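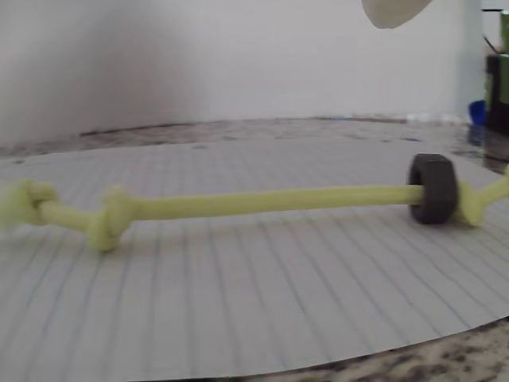
Knots are a poor benchmark for a gripper comparison, according to Marcelle Riviere, whose comment on the first draft of this section was that a rope behaves differently every time it is put down and that two grippers are therefore never given the same problem. We agree with the first part. The rope was laid out again before every trial and no attempt was made to reproduce its exact shape. We dealt with the second part by alternating the two grippers trial by trial, so that slow changes in the rope were shared between them.

Figure 3. Knotted rope with hex nut on lined paper.

4.2 Grasping a threaded nut

The task in this section uses a knotted rope with a hexagonal nut threaded on it. At the start of a trial the nut rests against a knot that keeps it from sliding off the right end (Figure 3, right). The gripper has to close on the nut, move it along the straight part of the rope toward the next knot, and let go without dragging the rope off the paper. The ruled lines were used only to judge by eye whether the rope had shifted.

We compared the Driser gripper, which has rigid fingers, with the Enier gripper, which has softer fingers of the same length. Both were mounted on the same arm and driven by the Correia controller with the closing speed left at its default. The force limit was set separately for each gripper, using the procedure in Section 3.4. Wrist camera calibration was repeated after every change of gripper.

Each gripper was given 50 attempts per operator, with Araceli Gallardo and Casimiro Sotomayor operating. An attempt was scored as a success if the nut reached the second knot and was released there. Touching the rope was allowed. Lifting the nut clear of the paper was also allowed, although the operators were asked to avoid it.

The rigid fingers did better when the nut stood upright with a flat face toward them. Most of their failures came at release – the rope was pinched together with the nut and followed the fingers up. The soft fingers seldom pinched the rope, but they tended to roll the nut onto an edge during the slide, and the operator then had to stop and close again. Sotomayor had more trouble with this than Gallardo, who approached at a steeper angle. We did not control for approach angle in this round.

Changing the controller gain had little effect on either gripper. A stiffer setting shortened the slide but made the release failures of the rigid fingers more frequent, and we went back to the default.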